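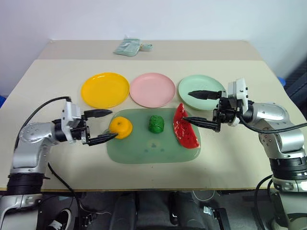 1/ Hilo sobre el paso a sACN de la sala pequeña de Eltport. Solo la parte de red y nodos; el patch de focos es el mismo que teníamos y no lo he tocado.

2/ Situación de partida: dos universos DMX por cable desde cabina, un splitter Trevine de ocho salidas en el peine y una tirada de cinco pines que nadie había certificado desde la obra. Fallos intermitentes en las móviles del segundo puente, siempre con el universo 2 cargado.

3/ Antes de cambiar nada medí la línea. Resistencia entre datos+ y datos- con terminador puesto y emisor desconectado: 120 ohmios en el universo 1, 61 en el universo 2. El segundo valor indica doble terminación. Había un terminador físico en el conector y otro activado por menú en el último aparato.

4/ Quitado el del menú, los fallos bajaron bastante pero no desaparecieron. Quedaba un salto de masa entre el dimmer de sala y el peine. Ahí es donde compensa un nodo por puente, con salidas aisladas y fibra o cobre Ethernet hasta cabina.

5/ Material nuevo: 4 nodos Odico de dos puertos, un switch gestionable Vasiliauskas con PoE y cable de categoría 6A apantallado con conectores bloqueables. El splitter Trevine pasa a repuesto.

6/ Direccionamiento. IP fijas en toda la red de iluminación, máscara 255.255.255.0, sin DHCP. Consola en .10, consola de respaldo en .11, nodos de .21 a .24. Cada nodo lleva la IP en una etiqueta en el frontal y otra en la tapa trasera, que es la que se lee desde la escalera.

7/ sACN va en multicast. El universo determina el grupo: 239.255.x.y, donde x e y son los bytes alto y bajo del número de universo. El universo 1 sale por 239.255.0.1, el 2 por 239.255.0.2. El puerto UDP es el 5568. Si se filtra por puerto en el switch, hay que dejarlo abierto.

8/ IGMP snooping activado, y con él un querier. Sin querier el switch deja caducar las suscripciones y los nodos dejan de recibir a los pocos minutos. Es el error más repetido que encuentro en salas. El síntoma: todo funciona en pruebas y se congela durante el ensayo.

9/ Energy Efficient Ethernet, desactivado en todos los puertos. En el switch Vasiliauskas viene activado de fábrica y el ajuste está en el menú de alimentación, no en el de puertos. Me costó encontrarlo.

10/ Prioridades. Consola principal a 100, respaldo a 90. El nodo Odico toma la fuente de mayor prioridad y, si la pierde, pasa a la siguiente cuando vence el tiempo de espera de la norma (2,5 s). Durante ese intervalo mantiene el último valor recibido. Conviene comprobarlo con las móviles encendidas.

11/ Con dos fuentes a la misma prioridad el nodo hace HTP canal a canal. Para dimmers puede servir. Para pan, tilt o ruedas de color, no. No dejéis las dos consolas a 100.

12/ Pérdida total de señal: tres opciones en el menú del nodo (mantener, negro, escena grabada). En sala con público uso escena grabada, con la luz de pasillos y un general bajo de escenario. La luz de emergencia va por su propio circuito y no depende de nada de esto.

13/ Ocupación: 765 canales en total, repartidos en dos universos. Cabrían 1.024, pero dejo hueco al final de cada uno y ningún aparato queda partido entre universos. Las móviles empiezan siempre en dirección fácil de recordar: 1, 41, 81.

14/ Frecuencia de refresco del DMX a la salida del nodo: 30 Hz. A 44 Hz, dos de los atenuadores antiguos de sala parpadeaban en fundidos largos. A 30 no lo hacen. Si vuestro equipo es todo reciente, dejadlo en el valor máximo.

15/ RDM: lo activo para direccionar y lo apago antes de función. Los atenuadores antiguos interpretan mal los paquetes con código de inicio distinto de cero. Pasa menos que antes, pero pasa.

16/ Prueba de carga: 1.000 disparos de cue seguidos por macro, con captura en un portátil conectado a un puerto espejo. Sin saltos en los números de secuencia en ninguno de los dos universos.

17/ Pendiente para marzo: segundo switch en el peine con enlace redundante. Hasta entonces, si cae el de cabina, cae todo. Hay uno de repuesto en el rack con la configuración cargada; el cambio es mover los latiguillos en el mismo orden.

18/ Copia de la configuración exportada el 22 nov 2025, guardada en el USB del rack y en la carpeta de la consola. Si alguien modifica una IP, que actualice también la hoja pegada en la puerta.

19/ Preguntan por privado si valdría Art-Net con estos nodos. Sí, lo admiten. Elegí sACN por las prioridades por fuente. Lo que no haría es mezclar ambos protocolos sobre el mismo puerto de salida.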